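**二月通讯 · 帽子角**

我是 Bethel Asfaw，在 Gornstead 的换衣店负责帽子这一部分。我学中文的时间不算短，可是写文章还是比较慢，如果有句子读起来奇怪，请大家原谅，也欢迎告诉我。

这个月我们整理了从秋天留到现在的帽子。登记本上写的是 279 顶，里面有毛线帽、草帽、贝雷帽，最多的是棒球帽。以前它们都放在楼梯下面的纸箱里，一顶压着一顶。毛线帽没有关系，压过以后拍一拍就好了。棒球帽不一样，帽檐压弯了，很难回到原来的样子，所以来换东西的人常常拿起来看一下，又放回去。

Alžběta Hrnčiar 提出，应该把棒球帽从纸箱里拿出来，一部分放在架子上，让人看得见。我开始时有一点反对，我觉得店里的地方太小。后来我们把窗户旁边的长架子空出来，试了一个下午，我同意她的意见。现在窗边放帽架，楼梯下面只留毛线帽和围巾。

关于清洗，有几位读者写信来问，我把我们的做法写在下面：

- 先看里面的标签。没有标签的帽子，我们一律用手洗，水用凉的。
- 帽圈里面最容易脏。用软牙刷，加一点洗碗液，顺着一个方向慢慢刷。
- 旧的帽子，帽檐里面可能是硬纸板，不要泡在水里，用湿布擦。
- 洗好以后里面塞一条干净的毛巾，放在通风的地方，不要放在暖气上面。

红色和蓝色在一起的帽子，请先用白布沾水，在看不见的地方擦一下。如果布上有颜色，就不要整个洗。去年我没有做这个检查，一顶白色的渔夫帽变成了粉红色。它后来还是被人拿走了，那位女士说她正好喜欢粉红色，但是我自己觉得很不好意思。

收纳的方法，Tatiana Jireš 和我的看法不太一样。她喜欢把棒球帽一顶套一顶，排成一行，好像书一样，这样确实节省地方。我认为在家里可以这样做，在店里就不合适，因为每次有人想看中间的一顶，整行都要重新排。最后我们决定：窗边的用帽架，抽屉里的按照她的方法。抽屉不要装得太满，手应该可以很容易伸进去。

另外，从下个月开始，送来的帽子请先装在布袋或者纸袋里，袋子上写明是大人的还是孩子的。请不要用塑料袋，里面容易有潮气。破了的帽子我们也收，Alžběta Bartoš 会把好的布料剪下来，做补丁或者小包。只有发霉的，我们没有办法接受。

帽子角的开放时间没有变，还是下午 2 点到 4 点。如果您想来帮忙刷帽圈，请带一把自己的软牙刷，别的东西店里都有。 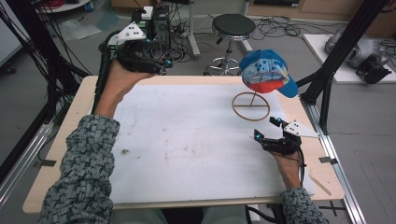

选帽架的时候，我建议先看底座，再看高度。底座应该平，放在桌上不摇，柱子不需要很长，帽檐下面有一点空就可以了。细细的棕色圆环，中间一根横条，再加一根短柱子，这种样子我很喜欢，因为它不会抢帽子的风头。蓝色的棒球帽，帽檐下面是橙红色，帽身又有白色圆点，这么热闹的颜色，配简单的架子正好。摆的时候可以让帽檐斜一点，下面的颜色也能露出来，走过窗口的人会多看一眼。家里如果有不用的小帽架，木头的、铁的都可以，请在下午开门的时间带来，交给我或者 Alžběta Hrnčiar。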